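Produce Storage in Shared Student Kitchens
Watton Hall Household Studies Project, Final Report

2. Background

The shared kitchens at Watton Hall serve two floors each. Residents buy fruit and vegetables in small amounts, and a good part of it is thrown away before it is used. In December the kitchen log recorded 944 produce items brought in, of which 200 were discarded.

3. Method

Produce was sorted by type before storage. Leafy vegetables were kept in clear plastic bags so that residents could see the contents without opening them. Bananas were placed in an open basket with slotted sides, apart from the greens. Small items such as garlic and limes were assigned to a divided organizer. Labels were supplied by Breveck, a local print shop.
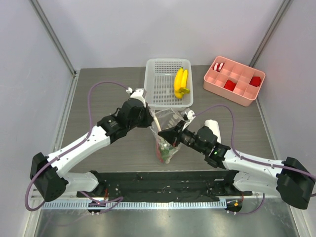 The same arrangement was used in both kitchens for the whole of the term. Bags were not tied during the first half of the trial; in the second half they were folded over once at the top. Residents entered each discarded item on a sheet by the sink.

4. Results

Of 538 items logged under the new arrangement, most of the waste was leafy greens. Bananas were discarded less often than before. The fold made little difference that we could measure. Entries for the last week are incomplete, as one sheet was lost.

5. Limitations

The log depended on residents filling it in. Purchases also fell near the end of term, and this was not corrected for.

Zou, Department of Home and Consumer Studies

Comments (3)

brestunine
Did you weigh anything or only count items? A bag of spinach and one lime are not the same loss.

kitchen_b
The basket worked well. Please keep it.

Guest
What happened to section 1?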